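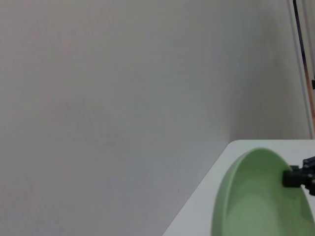
Dasthorpe Community Choir · Tenor Section

I am asked often how I learn the songs when English is my third language. I will write it in a few posts, maybe it helps another singer.

First I read the words without any music. I go slowly, and I mark every word I would not say in a shop. In our July program there were 15 such words. "Thither" was the worst of them.

Then I speak the text in rhythm while looking at a plain wall. Pale grey is good. If I look at the window I begin to think about my neighbour's car and the colour of it.

Our conductor Emanuel Ene says the vowels carry the sound and the consonants carry the meaning. In my language we have fewer vowels, so I practise "bird", "bed" and "bad" every morning. My family is very patient.

Do-yoon Do sings beside me and he has another method. He writes the whole text by hand, 2 times, and after that he closes the folder. I tried it with "Furtună" and it worked for the verses, but not for the bridge.

About "Furtună": it is Romanian and it means storm. Please do not sing the last letter like the "a" in "father". It is closer to the end of "sofa". Emanuel corrected all of us on this, me also.

Breathing: bar 43 is too late for a breath. Take it at the comma before, even if you feel you still have air.

Next rehearsal we start with page 60. Bring a pencil, and please bring back the blue folders if you have one at home.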